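Report on the visit to the Flesonen open day
Robotics module, group 2

Our group went to the Flesonen open day on 20th December. We had to choose one demonstration and write up how it was run. We chose the fruit packing bench, which belongs to the Girkico project. The other stand we looked at, Plondetti, was mostly posters.

The bench has two black arms fixed to a frame around a wooden table, with a basket on a grey mat between them. Each arm has a gripper with fingers; the left one's are two flat ones. The staff told us that 1072 attempts had been recorded before the open day, and that 900 of them were counted as good. The rest were kept too – mostly dropped fruit. 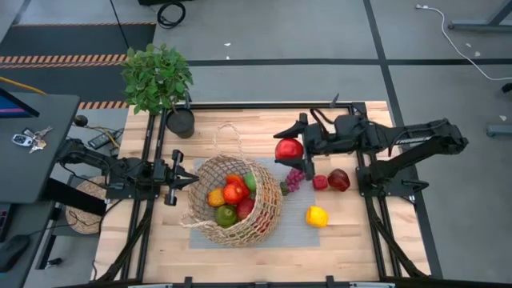
Why use two arms for a job one person does with one hand?
The staff said a single arm loses time crossing the table, and a light basket can slide when fruit is put in. With a second arm, one can steady the basket while the other picks.

We asked if we could borrow some of the recordings for our coursework. They agreed to send 100 of them in February, through the Habte lab. We plan to sort these by type of fruit and note where each drop happened.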